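Guides > Dravlow Clothes Care > Section 7: Folding and storing knitwear

March 2024
By Ehab El Khatib

7. Folding a sweater for the Dravlow drawer box

For sweaters and cardigans. T-shirts are in section 2. Do not hang knits, the shoulders stretch and they don't come back.

Before you start

You need a flat surface bigger than the sweater with the sleeves out. Bed is best. Table works if it's wide enough. Smooth the sheet first, any ridge underneath ends up in your fold.

Check the sweater is fully dry. Damp knit in a closed box smells within days.

Laying out

1. Close zippers, do up buttons. Empty any pockets.
2. Put the sweater down flat. Don't pull it by the cuffs.
3. Straighten the side seams by hand, working from the hem up to the armpit.
4. Pat the body flat with an open palm. No pressing – you'll flatten the ribbing.

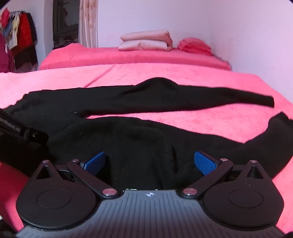

Fig. 7-1. Black knit sweater laid flat on the bed, before the first fold.

Dark knits: a plain sheet in a light or bright color makes it much easier to see the edges. Pick off lint now, not after. A strip of tape does it.

Folding

5. Turn the sweater front side down. Smooth again.
6. Fold one side in toward the middle, sleeve and all. Lay the sleeve straight down along the body.
7. Same with the other side. The two sleeves can overlap a little, thats fine.
8. Bring the hem up to the middle, then fold once more to the collar.
9. Flip it over and tuck the collar flat.

Note: chunky knits – stop after the first half of step 8. Three layers of thick wool won't go under the lid.

CAUTION: Don't lift a heavy sweater by the shoulders once it's laid out. Slide both hands under the body and turn it in one go.

Into the box

Heaviest at the bottom. Folded edge facing you so you can pull one out without wrecking the pile. Limit is 9 sweaters per box, less if they're thick. If a sweater weighs over 700 g give it the bottom spot and put nothing but light knits on top.

Leave the lid vents open. If you have the older Plamport lid it has no vents, so leave it open a crack insted.

Take everything out and refold in May, before the box goes away for the summer. Creases that sit all season are hard to steam out – see section 9 for steaming.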